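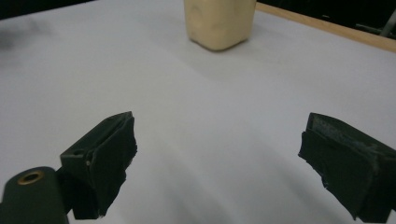
Cream-coloured block shape on a white tabletop

What Goes in the Bin at Our Place
Term project, Prolbridge campus, April 11, 2020

I picked household rubbish for my project mostly because I was sick of arguing with my flatmates over the yellow-lid bin (we still argue, by the way). The plan was pretty simple: weigh our landfill bag every night for six days, write down what was in it, and compare it with the sorting guide the Geliria council sends out. I used the kitchen scales, with a tray on top that I washed a lot!

The total came to 1,428 grams, and that's without food scraps, which go in a separate caddy. The heaviest day was the day someone cleaned out the bathroom cupboard, and I nearly left it out as unfair, but my tutor said to keep it in.

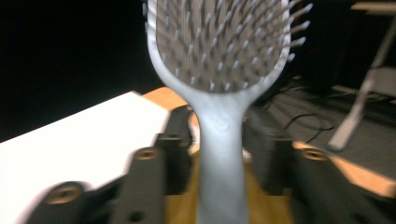 The sorting guide is great on bottles and cans but gets really vague once you reach bathroom stuff. It has five colour-coded sections and not one of them covers things made of several parts joined together. I kept getting stuck on this, standing there with the lid open. Take a paddle brush like the grey one, with its cushioned pad and all those thin pins with the little ball tips packed into it. I wouldn't know where to start pulling that apart, so at our place a worn-out brush would go straight to landfill. I rang the Kutel depot and they told me they'd do the same.

My favourite part was the soft wrappers. We saved them up in a box for four days and the box was overflowing, but it weighed next to nothing, so my weight chart makes wrappers look like no problem at all. If I did this again in May I'd measure volume too.

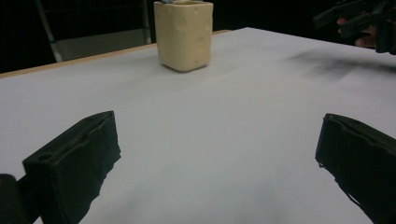
Do you have to rinse jars before recycling them?
A quick swish is enough, and the labels can stay on. Lids come off and go in separately, according to the guide.

I've put the daily weights in the table at the back, along with the notes I took on the phone to Kutel.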